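Undik Container Stacking Set: README

Maintained by Rania Bennani and Mahmoud Samir
Last reviewed in April

What is in this set

Undik is a collection of short recordings and written notes about one small part of housework: the handling of food storage containers. It covers stacking, unstacking, matching lids to boxes, closing latches, carrying a stack from one surface to another and putting everything away again. All activities were made at tables and counters of normal size, with containers of the kind people buy in a supermarket.

We started it after a larger set named Ouali, where kitchen work was recorded in general. In Ouali the containers appeared often, but always for a moment, between the cutting and the washing. We wanted to look at them with more patience. A stack of plastic boxes is a difficult object. It is light, it slides, and the lids have latches which catch on sleeves and on each other.

Size

The set has 500 planned recordings. Of these, 492 are released. The other eight were taken out after review by Essam Younis. In five of them the sound contained a private telephone conversation, and in three the file was damaged during copying. The numbering was not changed, so you will find gaps in it. Please do not fill them by renaming the files, as the notes refer to the original numbers.

For 300 of the released recordings there is also a written note in English. The rest have only the activity label. We plan to write the missing notes, but we do not promise a date.

Activity labels

Each recording has one main label. There are nine:

stack: boxes are placed one on another, with or without lids
unstack: a stack is taken apart on the table
nest: boxes without lids are put one inside another
match: a lid is tried on a box until the right pair is found
latch: one or more latches are closed
unlatch: one or more latches are opened
carry: a box or a stack is moved in the hands
shelve: boxes are put in a cupboard, on a shelf or in a drawer
wipe: a box, a lid or the table is cleaned with a cloth

If a recording contains two activities, the label is the one which takes the longer time. The second activity is written in the note, if there is a note. We discussed for a long time whether "nest" and "stack" should be one label. Yaroslav Stetsiuk, who wrote most of the labeling rules, preferred to keep them apart, and after using the set for some months we agree with him.

How the notes are written

A note is two to six sentences. It says which objects are handled, with which hand if this is clear, and where the objects are at the beginning and at the end. It does not guess what the person thinks or wants. If the writer is not sure about an object, the note must say so or use a more general word. "Bowl or cap" is a good entry. A wrong "bowl" is not.

Words we use in the notes:

Box: the lower part, which holds the food.
Lid: the upper part. A lid can have latches on two or four sides.
Latch: the moving strip which presses over the rim of the box. We do not write "clip", "lock" or "handle".
Rim: the upper border of the box, or the border of the lid if the note says "lid rim".
Stack: two or more boxes standing one on another. Two boxes are enough.
Label: a sticker from the shop. If it can not be read, the writer puts "not legible" and does not try to complete the words.

Colors are written with common names only. Dark gray and black latches gave us trouble, because the same latch can look different under the lamp and near the window. In the first version of the notes one latch was called black in one sentence and dark gray in another. Both words are accepted now, and a search for dark latches should include the two of them.

Rooms and furniture

Recordings come from several rooms. The names in the file list are our own short names.

Dirnska: a kitchen with a long counter and wall cupboards. Most "shelve" and "wipe" recordings are here. The cupboard doors open to the left, and in some recordings an open door hides the lower shelf.

Gama: a sitting area with chairs and round tables. It is used mainly for "stack", "carry" and "latch". The light is even for most of the day, but after four in the afternoon the table tops become bright and the clear plastic is hard to see against them.

Pantry: a narrow room with metal shelves. Only short recordings, because two people can not stand there in comfort.

A sample from the carry label

The sample shows what we mean by a two-hand carry. The left hand holds the lowest box at its near edge, and the right hand supports the same box from below at a corner. Beginners in labeling sometimes write "holds the stack", which is correct but too short. The note should say which box the hands are touching. It should also mention the latch colors when they help to tell the boxes apart, for example orange on the middle box and blue on the top lid. The small blue sticker on the lid is a case of "not legible".
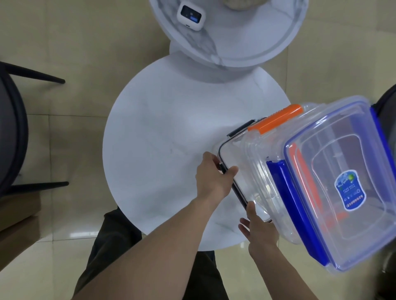

Known problems

1. Clear plastic on a white table is difficult. The border of a box can disappear completely, and then only the latch and the lid show where it is. If you count boxes from pictures, please check the result by eye.

2. A latch from an inner box can be seen through the wall of an outer one. Several of our early notes gave this latch to the wrong box. Hatem El Khatib corrected the ones he found, but some can remain.

3. The "match" label has fewer recordings than the others. People who know their own boxes find the correct lid too fast, and the recording is over before it is useful. We asked some participants to exchange boxes with each other, and this helped a little.

4. Spelling in the notes is American, but older notes have "grey" and "colour" in places. Search for both forms.

5. The wipe recordings do not say if the cloth was wet. We did not write it down at the time and we can not know it now.

Files

recordings: the released files, by number
notes.txt: one note per paragraph, the number stands first
labels.csv: number, label, room
removed.txt: the numbers of the removed files and the reason
changes.txt: corrections since the first release

Use and corrections

You may use the set for research and teaching. Please give the name Undik and the release month when you write about it. Do not try to identify the people who took part.

If you find a mistake in a note, send us the number of the recording, the sentence which is wrong, and your proposal for a new one. Corrections to labels are checked by two of us before they are accepted, so the answer can take some time. Small spelling corrections go directly to Mahmoud, who collects them and makes one update per release.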